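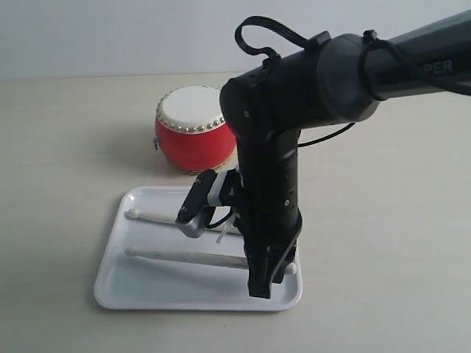 Figure 1. Mallet cell, arm over the tray with both drumsticks; drum behind.

Mallet cell: progress report to Prusport
Reporting period from August
Submitted by the Ikine workshop, Nov 14, 2023

1. Status

The cell is in service. Two of the three maintenance items agreed at the start of the period are closed. The third, the cable routing on the upper arm, is partly closed and carries over. Spending is within the amount released for the period and no change to the budget lines is requested.

2. Cell layout

The arm works over a white tray with a raised lip. The drum stands directly behind the tray. Both are placed by hand against a paper template before a run, and the template is then removed. We considered a fixed locator plate for the tray and decided against it for now, as the tray has to come out for cleaning and the plate would have to be unbolted each time.

The table is shared with no other cell. The controller sits underneath on its own shelf, and the emergency stop is on the operator side.

3. Work completed

3.1 Gripper fingers. The old fingers had worn at the contact face and let a drumstick rotate during a lift. Both fingers were replaced. The closing force was reset after the change and the new value entered in the Cekero setup file. The run log shows 33 pick cycles with the new fingers and 3 faults. Two faults were slips at the butt end of the stick. The third was a timeout with no mechanical cause found.

3.2 Side-mounted device. The bracket holding the device to the vertical link had worked loose. It was refitted and the fasteners marked with paint so that movement shows at inspection. The short cable below the bracket is held with a tie. The tail of the tie is long and will be trimmed at the next stop — it hangs on the tray side and could touch a stick when the arm is low.

3.3 Joint screws. All accessible screws on the elbow and the vertical link were checked. None needed replacement. One on the link took a small amount of turn and has been added to the monthly list.

4. Open item: cable routing

The flat cable is clipped on top of the elbow joint and stands up in a loop above it. The loop is needed for full elbow travel but is larger than the drawing calls for. Shortening it means moving the clip, and the clip position also sets the run to the block on top of the arm. The thicker cable along the upper tube is secured separately and is not affected.

We propose to move the clip, sweep the elbow through its full range at low speed, and fix the final length from that. Parts are estimated at $280. Work needs one day with the cell out of use.

5. Maintenance schedule

Finger faces: inspect every 1,000 cycles, replace on visible wear.
Bracket fasteners: check paint marks weekly.
Cable clips and ties: check weekly, and after any collision stop.
Tray: wipe before each run. Replace if the lip is cracked.
Template: reprint if the corners are bent.

6. Next period

Close the cable item. Repeat the pick cycles at the reset closing force, with the grip point moved away from the butt end. Update the Cekero setup file and send Prusport a copy with the next report. The spare set of fingers is on order — delivery has not been confirmed.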